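**Automation at Zillham: where we are**

6 June 2025

Quick one this issue, the shipping audit is eating everybodys week. But people keep asking about the robot program in the hallway so here it is in writing.

Short version. Pratska is supplying the arms. First two go in at the Zillham wash-up area in July. Nobody's job is cut this year. Hours do change for some of you, see further down, please read that part even if you skip the rest.

**What the arms will do**

Wash-up and wipe-down to start. Rinsing trays, wiping out basins, moving cups and small containers from the sink to the rack. Not the hot line. Not anything with blades. Not lifting over the shoulder. Kohlhase kitchen stays all manual until at least next year, and the Drastell contract isn't touched at all, the client said no and that's that.

The arms learn from people doing the task. So before any of them show up on the floor, a group of staff has been recording the work with hand grippers. You hold one in each hand and do the job through them. Sixteen staff have done the training so far. We'd like more, from the evening crew especially, as the recordings so far are nearly all day shift and the two shifts do not wash up the same way (you know this, we know this).

**What it changes for you**

- Evening wash-up drops from 3 people to two once both arms are signed off. The third slot moves to prep. Same pay grade, same start time.
- Early wash-up, no change.
- Breaks. The arms don't set the pace. If one is running and it's your break, you take your break.
- Recording sessions are paid at your normal rate plus the skills bonus. They're on the clock, don't do them before or after your shift.
- You can say no to recording. Doesn't go on your review.

The prep move is the one we've had the most comments on. Fair enough. Some people on evenings picked wash-up because it's quiet and you can get on with it, and prep is not quiet. If that's you, talk to your lead before the July schedule goes up. There's some room to swap with Kohlhase, not a lot.

On the other side, wash-up has been the worst station for wrists and backs for as long as we've kept a log, and several of the people who asked loudest for this are the ones who've been on it longest.

**How recording is going**

We set a target of 600 good runs before the first install. A good run means start to finish, both grippers tracking, nothing dropped. We have a way to go on the sponge tasks and the cups are further along. Wiping corners is slow. The grippers are wider than a hand and it takes a while to stop fighting them. Most people say the second session is much easier then the first.

Things that came up, in no order:

- Forearms get tired. Sessions are now shorter, with a proper rest between sets. Put the grippers down, don't just hold them lower.
- Watch the cables when you step back from the basin.
- Short sleeves or rolled up.
- Don't tidy the station to make it look nice. Leave it how it normally is with the cup where the cup goes.
- If you catch yourself doing it in a funny way for the recording, stop and start over. The way you'd do it on a normal shift is what we want.
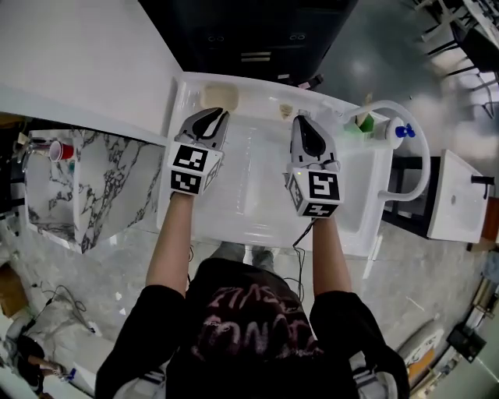
*Zillham Floor News | Issue 73*

Both hands out over the basin like this is the basic starting position. One gripper open, the other nearly closed, sponge on the far rim. Check the fingers clear the rim before you reach for anything.

**Still open**

Who clears a jam. Pratska says anyone with the half-day course, we want a named person on each shift. Not settled.

Noise. No numbers yet, will post when we have them.

What the arms get used for after wash-up. No plan. If there's a plan you'll read it in this newsletter before it happens, that was agreed.

**Sign up**

Sheet is on the board by the time clock. Put your name and shift, and left or right handed. Questions go in the box or to your lead. More in the July issue, incl. the new evening schedule.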